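15th January — hand-held gripper, open-jaw reference on desk 3

Continuing the check Felicidad Marquez asked for: does the width estimate drift when the jaws are fully open and nothing is between the pads? The Prargate logs from June had an offset at full opening that we never traced.

Method. Tool held low over the desk, jaws open, trigger untouched. Recorded 40 short clips, repositioning by hand between clips. Width read from the finger positions in the image with the Kokik fit, same settings as last time. No object in any clip.

Result. The fit converged on all but 3 clips. In those it locked onto the brass rim of the cable hole in the desk instead of the brass bushing on one of the arms. Similar color, similar roundness, and the fit has no prior on where a bushing can be. Restricting the search to the lower part of the view fixed all 3. Estimated width was then stable across the set, so the June offset is probably not in the vision side.

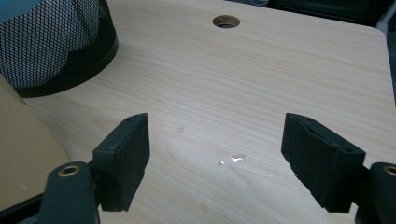

Desk surface notes

Small white specks on the wood grain between the pads, chips or debris, can't say which. Also a small gray spot a little further up. The contact detector fired on the specks in one clip — threshold was 49, raised to 90, no further triggers. Need to confirm that 90 doesn't miss thin objects.

Glare off the desk finish is moderate and did not affect the fit.

Pads have dust and light scuffs on them. Left as is for this set. Wipe with Sterulix before the grasp trials and note it in the log.

To do

Rerun the June clips with the restricted search.
Ask Salazar for the pad drawing, the screw hole spacing would give a second scale reference.
Repeat on the matte board — same heights, same lamp setting.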